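Clareo Table Fruit Sorting Work
Progress report to the Trusby Fund, period ending June
Prepared by Josée Cormier, with Ikechukwu Adeyemi (materials)

1. Work in the period

Sorting tasks with mixed fruit continued at the Utby room. The aim for this period was to settle the fruit list, the table covering and the order of work before the next block of sessions. The first two are settled. The order of work has been changed once and may change again.

The fruit list now consists of oranges, mandarins, kiwi fruit and small tomatoes in red, yellow and mixed shades. Apples were dropped after the first month. They roll further than the other fruit on a cloth and took up too much of the table. A few larger tomatoes have been kept so that size and colour do not always point to the same answer.

Each task starts from a mixed spread. Oranges may stand in the glass bowl with the wavy rim or be put out on the cloth. The smaller fruit is laid in loose groups, with different kinds touching. Groups are made up by hand and are not copied from a plan.

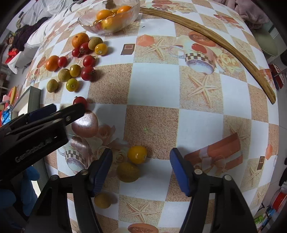
Adeyemi keeps the stock record. Spending on fruit in the period was 96 pounds, charged to budget line 1803. Tomatoes are the main cost, as they split or soften sooner than the rest. Kiwi fruit is bought hard and lasts well. Soft fruit is taken out at the start of each day and entered as waste.

2. Table and containers

The checked cloth is kept for all tasks. A plain cloth was tried and slid on the table top. The checked one lies flatter and is easier to put back in the same position. The Pugh side table is used for stock only.

Two containers were compared as the place where sorted fruit goes: a deep bowl and a shallow tray. The bowl holds more, but small tomatoes disappear under larger fruit and the result is slow to check. The tray has been chosen. It is rectangular, with a cream-white inside and a dark green rim, and small yellow and red tomatoes can be told apart on it without bending over the table. Digits are handwritten on the floor of the tray in thin ink, and there is a faint greyish stain by the start of them; neither affects the work, and the tray will not be replaced. Fruit still to be sorted can wait on the cloth beside it.

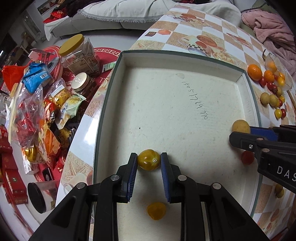
The remaining question is where a task should end. The first version of the task sheet said "all small fruit in the tray", which was read in different ways. Tomatoes were always included, kiwi fruit only sometimes. The revised sheet names each kind. It also covers fruit left in packaging: oranges under a clear plastic bag, as at the right of the tray, count as on the table and stay where they are unless the sheet lists them.

3. Problems

Storage at Utby is tight – the cool cupboard holds one delivery and no more. Deliveries have been split in 2 as a result, at no extra charge.

Yellow tomatoes were missing from one delivery. Orange ones were used in their place and the change was entered in the record.

4. Next period

A block of 12 sessions is planned with the revised sheet. Cormier will check the sheet against the first session and send any changes to Trusby before the second. No change to the budget is requested.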